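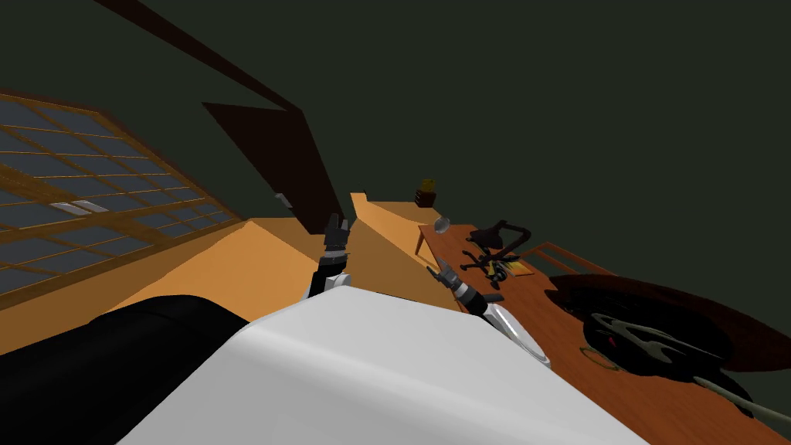 Drestcombe Allotments and Gardens Board
Thread: Slugs and potatoes on heavy clay

mudlarker
Lifted the first row of maincrops this week and a good third of them are riddled. Small neat holes on the outside, big hollows once you cut them. I'm on the low side of the Drestcombe site, heavy clay, and it has been wet since August. Variety is Joltura, which the catalogue said was fairly resistant. Is it worth leaving the other rows in or should I get them all up now?

hedge_end
Get them up. Those are keeled slugs and they live under the surface, so pellets on top do very little. Every week you leave them in the ground you lose more. I stopped leaving mine past September 9 years ago and the damage dropped a lot.

mudlarker
I was hoping to leave them for the skins to set. I cut the tops down 2 weeks ago.

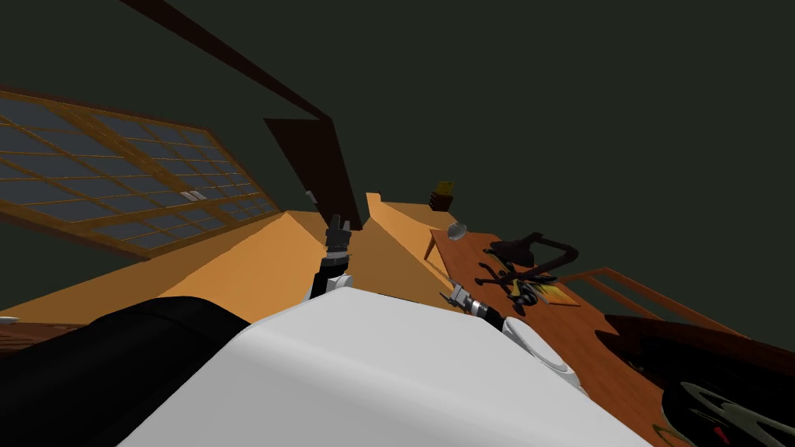 plot70
Two weeks is enough for the skins. Rub one with your thumb and if nothing comes off, lift the lot. I don't agree about pellets though. I use the ferric ones in June when the rows close over and again in July, and I get far fewer holes than the plots either side.

hedge_end
June might catch a few when they come up to feed. By now it's money thrown away. Nematodes are the thing if you want to spend anything, and they need to go on six or seven weeks before lifting, with the soil damp.

mudlarker
Priced those up. For the size of my bed it costs more than the potatoes would.
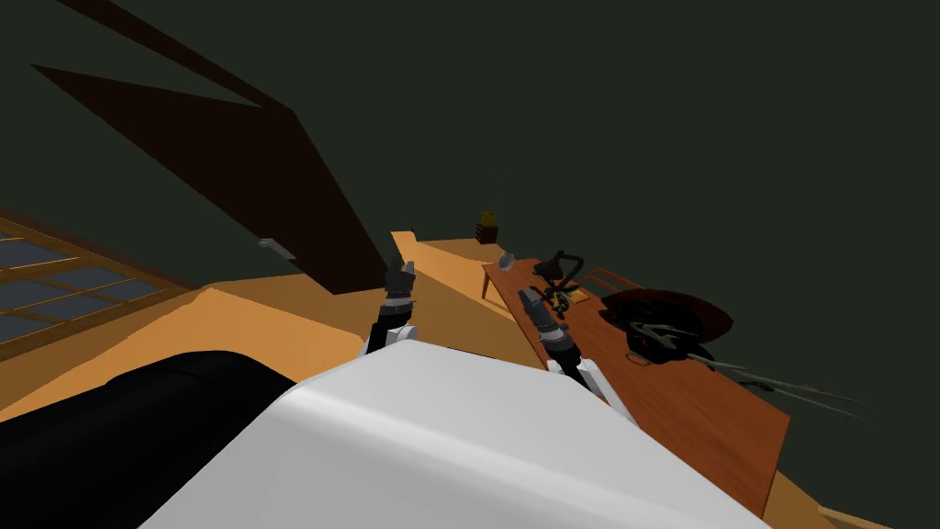 Anyway, I dug another row this morning before the rain came back. Same story at the bottom end where the water sits, much better up by the path. So it looks like drainage is half of it. I put a lot of manure on in spring, would that have made it worse?

satness_spud
Yes, in my opinion. Fresh manure on clay is a slug hotel. Put it on in November and let the frost have it, or use it on the squash bed and give the potatoes compost only. I grow on the Satness side where it's lighter and we hardly see them.

plot70
Not sure about that. I manure every spring and see above.

satness_spud
You're also at the top of the slope.

plot70
Fair enough.

hedge_end
Change variety as well. I did Joltura for 3 seasons and it was no better than anything else. Minhas has held up for me, it crops lighter but I throw very few away. Second earlies are the other answer, out by the end of July before the damage starts.

mudlarker
Thanks all. I'll lift the rest as soon as it's dry enough to get a fork in.

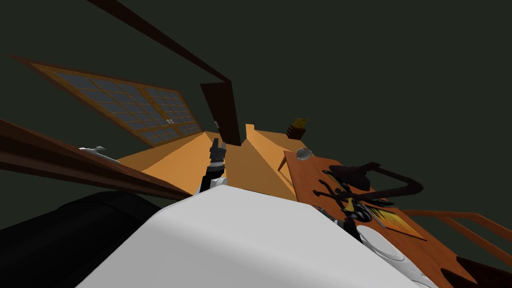

One more thing on storage. I've been putting the clean ones in paper sacks in the shed and the holed ones in a bucket to eat first. Do you wash them before they go in, or just leave the mud on?

satness_spud
Leave it on. Let them dry for a few hours, knock off the worst and check the sacks again after a fortnight. There will be one you missed and you'll smell it.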